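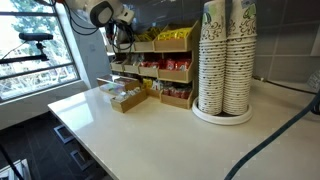

Section 2. Counter set-up and first restock

Applies to the Dronier pantry arm as leased through Bendon, with the Cisura scheduling software. Written by Anika Lindgren for the Van Dusen sites. Last changed in November. Keep the Bendon quick-start card as well, but where the card and this section disagree, follow this section.

The Bendon brochure says the arm "fits any break room." Treat that as a sales line. It fits a break room that has been arranged for it, and most of the work in this section is the arranging.

2.1 Before you power on

1. Clear the counter of anything that isn't part of the snack layout. Mugs, mail, and phone chargers go somewhere else and stay there.

2. Set the tiered organizer against the backsplash with the open faces toward the front of the counter. Push it back until it touches. Check it again after the counter has been wiped down.

3. Put the cup tray beside the organizer. Cups stand upright on the tray, open stacks, no plastic sleeve.

4. Look at the cup stacks from the side. If one leans, take it apart and build it again lower. The arm does not straighten cups, whatever the demo video suggests.

5. Check the cables on the arm itself. With the arm parked over the organizer, slack in the wrist cables hangs close to the top tier. Gather it and clip it before the first run.

6. Route the floor cable and any hose so you can walk to the counter without stepping over them.

CAUTION: Do not reach over the organizer while the status light is green. The arm is supposed to stop on contact. I have seen it stop promptly and I have seen it think about it first. Use the pause button every time.

Note on windows: The card says lighting "is not a factor." At the site with a window next to the counter, morning runs missed more packets than afternoon runs, and shiny wrappers were the worst of it. Bendon put this down to calibration. We recalibrated and got the same result. If you have a blind, lower it.

2.2 Teaching the compartments

1. Open Cisura and choose New Layout. Skip the Auto-Detect screen. It will offer to find the compartments on its own, and you will spend longer fixing its guesses than entering them by hand.

2. Name each compartment by tier and position, left to right. Don't name them by product. Products change, and renaming wipes the pick history for that slot.

3. Load one kind of packet per compartment. Mixed compartments are listed as supported. Leave that setting off.

4. Run Teach on one compartment and watch the whole cycle. The arm should come down to the packet, close, lift, and return it to the same place.

5. Repeat for the rest. Save after every tier. There is no autosave, and the program closes without asking.

Note: Items over 800 grams are outside the rated load. No ordinary snack packet comes near that, but people do try it with drinks.

Note: Lidded boxes and small open boxes of sachets should be marked as Keep Clear zones. Lids have to be opened by a person. Thin sachets standing on edge get picked up in twos and threes, and the software counts them as one.

2.3 First restock

1. Set the speed to Low. The default is Medium.

2. Start with a batch of 10 packets, all going to the same compartment.

3. Stay at the counter until the batch is done.

4. Compare what is in the compartment with the count in Cisura. Write down both.

5. If the numbers match, go on to the next compartment. If they don't, empty the compartment, run Teach again, and repeat the batch.

6. Do not move to Medium until every compartment has matched on two batches in a row.

CAUTION: A packet that falls behind the organizer is not reported as a fault. Pause the arm, pull the organizer forward, get the packet out, and go back to 2.1, step 2.

2.4 About the success counter

The home screen shows a running total. Ours read 3,286 successful picks when I wrote this section. A pick is counted as successful when the gripper lifts something. Where the packet ends up doesn't enter into it. I asked Bendon for the number of correct placements and was sent the same figure with a different heading.

Please don't quote the home screen total when you report on the lease. Use your own sheet from 2.3, step 4, with the date, the compartment, the Cisura count, and the hand count. Blank sheets are in Section 6.

Faults and error codes continue in Section 3.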